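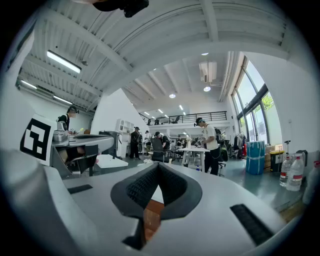
Nullavero hand-held gripper kit, two-hand set – review after a season of use

Short version: good grippers, annoying backpack, docs half finished. Would buy again, with one change to the order. Long version follows, written between meetings so forgive the gaps.

What we wanted it for. My group works on learning manipulation from demonstrations, no robot in the loop during collection. Person holds a gripper in each hand, does the task, we train on what the gripper camera sees plus the tracked pose. We had been teleoperating an arm before this. Slow, and people hate it. Wanted to know if the hand-held route gives policies that are any good when you move them onto a real arm, and whether a kit you buy is better than the printed thing Adjoa Agyeman built for us two years ago (which worked, until the hinge went).

Setup. Comes in one case. Two grippers, chargers, tracking headset, backpack for the compute, sheet of markers. First session took most of a Friday. The pose calibration is a script called Wurnby and the manual has you run it before the markers are registered, which fails with no error, just garbage poses. Swap the two steps and it's fine. I wrote to support, they agreed, manual still says the old order.

Grip and feel. Good. Fingers close evenly, trigger is light. After an hour my thumb knows about it but nothing like our old printed one, where people were asking to stop at twenty minutes. The finger pads have enough texture for smooth plastic and for cloth. Thin card is a problem, you end up sliding it to the table edge first. The policy learns to do that too btw, which was fun to see.

Tracking. Mostly solid. Loses the left hand if you cross your wrists or reach deep into a bin. Recovers by itself in a second or so, and the log flags the gap, so you can cut it. Strong sun was worse than we expected. Late afternoon we just stopped recording, or moved to tables away from the glass. Not in the docs anywhere.

Backpack. Heavy, warm, and the cable exits on the wrong side for left handers. Chest strap is too short for two of our people. Fan is loud enough that if you have several people collecting in one hall you raise your voice. I'd pay extra for a smaller one.

Battery. Spec sheet says six hours. Never got it. Enough for a morning, then swap at lunch. Get spares. This is the one change I'd make to the order.

Now the part people email me about, does the data work.

We collected 545 demonstrations over 11 working days on one task, sorting small household items out of a tray into bins. Ten collectors, most had never touched a gripper. Same policy architecture throughout, the one our group calls Ghauri (diffusion head, nothing exotic, wrist images in, relative gripper pose out). Then ran it on a bench arm with matching fingers.

Results in words, numbers are in the paper draft and I don't want them floating around before review:

Hand-held data beat our teleop data for the same collector time. Clear gap. Most of it is simply that you get far more demos per hour.

Demo for demo, teleop was slightly better. Makes sense to me, teleop can't do anything the arm can't. Hand-held collectors twist their wrists in ways the arm has no answer for, and those episodes hurt. We filter them now with a reachability check. Filter helped more than any change to the model did.

More people beat more demos. We trained on a subset from three collectors, and another the same size spread over all ten. Second one was better on items it had not seen. Did not expect the difference to be that large. One task only though, so don't quote me on it for yours.

Different rooms helped as well, but less than different people. We only had two, so weak evidence. Want to repeat it in December when we get the other building.

What failed: anything needing force. The kit has no force sensing and the policy presses too hard or not at all. Snap-on lids, forget it. Also latency – there's a delay between image and pose and the default value in the software is off. We measured our own by waving a marker at the camera and lining up the curves. Until we did that the arm closed its fingers a bit early on nearly every pick. If your policy grabs air, check this first, before you blame the network.

Software. The recorder is ok. Drustolel, the labelling and export tool, is a seperate download and the weak point of the whole thing. Crashes on long sessions, exports one episode at a time unless you use the command line, and command line flags are not documented. We wrote our own exporter in the end. Took two days, would have been nice not to. File format itself is sane, I will give them that.

Support. Quick to answer, friendly, slow to fix. Replaced a sticking trigger without argument.

Price. Not cheap. If you have somebody who likes printing and wiring, build your own and put the money into paying collectors. If you dont, or if you need several sets that behave the same, buy it. The sameness is what we paid for really. With the printed ones every set had its own calibration quirks and the policy could tell.

Would like to see: longer strap, force sensing on even one finger, honest battery figure, manual with the steps in the right order.

Four out of five. Would be four and a half without Drustolel.

Edit – firmware update came out after I wrote this, left hand drops out less now. Wrist crossing still a problem. Battery same.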